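4.2 What we budgeted for, and what we ended up buying

12 shares 3 comments
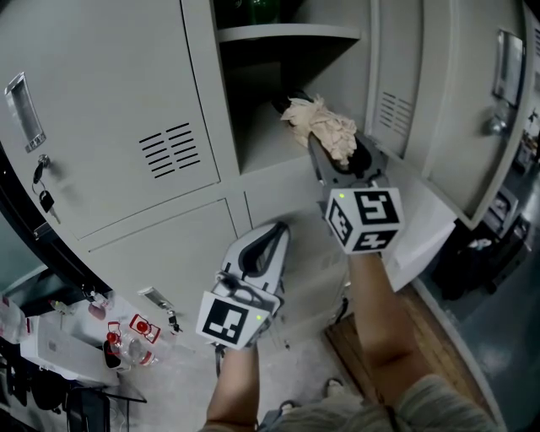
Figure 3. Locker task, cloth held in the right gripper at the open compartment.

Why not put the whole lot into one arm and be done with it, was how the Wanside reviewer put it when our first equipment plan went around, and I'll admit we chewed on that for most of January. One good arm looks tidy on a purchase order. But an arm sits in one room, and the tasks we cared about (lockers, desks, shelving, all the fiddly stuff) are spread over the whole building, so we went with hand-held grippers first and pushed the arm into the second year.

The budget line was $4,000 for the first round of grippers, markers and spares. We came in at $3,541, and I was pretty chuffed with that until the freight invoice from Clakport showed up! Freight had been filed under general consumables in our plan, so it never touched the gripper line, but anybody copying our numbers should put it where it belongs. Lecomte quoted us as well. Their unit price was lower, though they wanted a minimum order of 50 finger pads, and we couldn't see ourselves getting through that many before the design changed.

Lockers turned out to be a handy planning task. A compartment is narrow and dark at the back, and you've got handles, keys and a swinging door to work around, so it tells you quickly whether the fingers you're about to order are the right shape. In Figure 3 the right gripper has hold of a crumpled cloth and the left one is empty, and both carry their printed fiducial markers. We price grippers in pairs for that reason, even for jobs that look one-handed on paper.

Spares deserve their own row. We allowed for six sets of pads at Litomgate's list price and would allow for more next time, plus a few extra printed markers (cheap, but a nuisance to wait on). The labour to fit and check them went in as staff hours, and we come back to those in Section 4.3 along with the deferred arm.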